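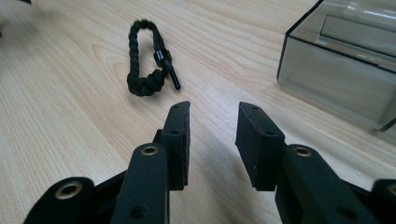 Home Archive Small Repairs Desk & Shelf About Contact

I spent most of Wednesday on the small stuff. By small stuff I mean whatever ends up in the bowl by the door, the top drawer of the dresser, and the pocket of the coat I stopped wearing in spring. Keys, cords, bracelets, a watch with a dead battery, lip balm, collar stays, a padlock with no key. I had been putting it off because none of it takes up much space. It just gets into everything.

The plan was to give every kind of thing one box and put the boxes where I would see them. I have tried drawers with dividers before. The dividers slide, the small things go under them, and after a month you have a drawer with loose plastic in it along with what was already there. I also had a Flosel tray for a while, the felt one with the raised corners. It looked good on the dresser but it had no sides to speak of and I kept adding to it until it was a pile.

So, acrylic boxes. I ordered mine from Wullo, square ones without lids. I went back and forth on whether to get lids and decided against it. If I have to take a lid off to put a bracelet away, I will set the bracelet on top of the lid. I know this from the box I keep stamps in, which has had stamps on top of it for as long as I've owned it.

They scratch, so unpack them over a towel. Mine had a protective film on both sides of every panel, and the film on the inside corners is a pain to get out. I used a toothpick. A fingernail works on the long edges but you'll leave prints all over it. If the film tears and leaves a thin line of itself behind in the corner, warm water and a little dish soap will lift it. Don't use glass cleaner. I did that to a picture frame once and the front went cloudy and stayed that way.

The first thing I did was clear the table. I like working on this one. It is light wood with rounded corners, and it's low enough that I can see down into a box without standing over it. There's a hole at the back for cables, and if you are sorting anything tiny, put a bit of tape over it or keep well forward. I have had to get down on the carpet for a screw more than once. The carpet is gray and so are most screws.

Then I sorted by what I reach for. I did try sorting by material the first time, metal with metal and cord with cord, and it looked neat for a day. The trouble is I never go looking for "a metal thing." I go looking for my keys. So now the groups are: wear it, carry it, fix it, and don't know. The last group gets a time limit. If it's still in there in September it goes.

The wear-it group was where I had to make decisions. I own more bracelets than I thought and I wear one. It's the black paracord one, and I've had it long enough that I don't feel it on my wrist anymore. I took it off for washing and then used it to test the box, since it's an awkward shape. Braided cord doesn't want to lie the way you put it. If you drop it in flat it opens back up into a long loop, and if you coil it, it uncoils. The clasp is the heaviest part and pulls the rest around.

Some notes on washing a paracord bracelet, as I looked this up and got a lot of different answers. Cold or lukewarm water, a drop of mild soap, and an old toothbrush along the knots. Go with the direction of the braid. Rinse until the water runs clear, squeeze it in a towel, and leave it somewhere with air moving. It takes longer to dry than you'd expect, because the inside strands hold water after the outside feels dry. I leave mine overnight. Don't put it on a radiator. If there's any metal in the clasp, dry that part by hand first and work the pin in and out a few times so nothing sits in the hole.

Black hides dirt. I had been telling myself mine was clean. The water said otherwise.

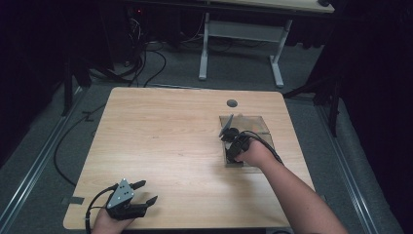
Page 2 of 5

Putting things into the box is slower than it sounds if you care about where they end up. Dropping is quick, and dropping is how I got the bowl by the door. What I do now is lower the thing down to the bottom, let go, and look at it through the side. If I can tell what it is from the side, it stays as it is. If something else is hiding it, I move one of them. You can only do this with a see-through box, and it's the main reason I stopped buying the pretty kind.

I also stopped filling the boxes to the top. One layer is my rule for anything I wear. The carry-it box gets two, with the flat things like cards and the transit pass standing on edge along the wall. The fix-it box can be as full as it likes.

The position of the box on the table matters more than I thought it would. I started with it square in front of me, and then there was no space to lay anything out, so I was sorting in the air with one hand and holding the rest in the other. Moving the box over to the right side gave me the whole left side to spread out on. If you're left-handed I suppose you would do it the other way around. It's a small change and the rest of the afternoon went a lot better after it.

Other things I tried and can report on:

Liners. I cut a piece of thin black felt to fit the bottom of one box, to stop the rattle. It works for keys. For cord it's a bad idea, because the felt sheds and the lint gets between the knots, and then you're back to the toothbrush. The bracelet box has no liner.

Labels. I printed some small ones and stuck them to the front. Took them off the same evening. You can see what's in the box, so the label is only telling you what you're looking at.

Stacking. The boxes will stack if you're careful, but with no lids the upper one rests on the rims of the lower one and can slip if you bump it. I wouldn't do it anywhere near the edge of a table. They are better side by side on a shelf. Mine are on the narrow Nonberg shelf in the hall, at a height where I can see in from the front and from above.

Dust. Open boxes get dusty. I knew this going in. I tip everything out and wipe the box with a damp cotton cloth, no paper towels. Paper towels leave fine scratches in acrylic and the light picks up every one of them.

Static. When you wipe acrylic with a dry cloth it grabs every bit of fluff in the room. A damp cloth fixes most of that.

I thought about getting the Koyama boxes instead, which have thicker walls and a heavier base. I've handled them in the store and they are nicer. They also cost more than most of what I'd be putting in them, and I couldn't make that make sense for a padlock and some lip balm. If I ever get one it will be for the watch, after I do something about the battery.

Where it all stands now: the bowl by the door is gone, or at least it's in the kitchen with lemons in it. Keys go in the carry-it box when I come in. The coat pocket turned up 3 pens, a receipt I needed in the winter, and a button that belongs to a different coat. The dresser drawer is half empty and I haven't decided what to do with it. I'm leaving it alone for a while, as I know that if I pick a use for it today it will be a junk drawer by next month.

What I have left is the cord problem, meaning charging cords, the camera strap, the spare laces, and a length of paracord I bought with the idea of making a second bracelet myself. I have the cord and I have a clasp. I watched somebody do the knots and it looked simple enough, left over, right under, pull, and switch. Then I tried it and got a twist where there should have been a flat braid, because I'd started from the same side every time. I undid it. The cord has kinks in it now where the knots were, and I have it hanging from the door handle with the padlock tied to the end to straighten it out.

I'll write up the cords next. If you have a way of storing spare laces that keeps the pairs together, leave it in the comments. I've been using a bread clip on each pair and I keep running out of bread clips.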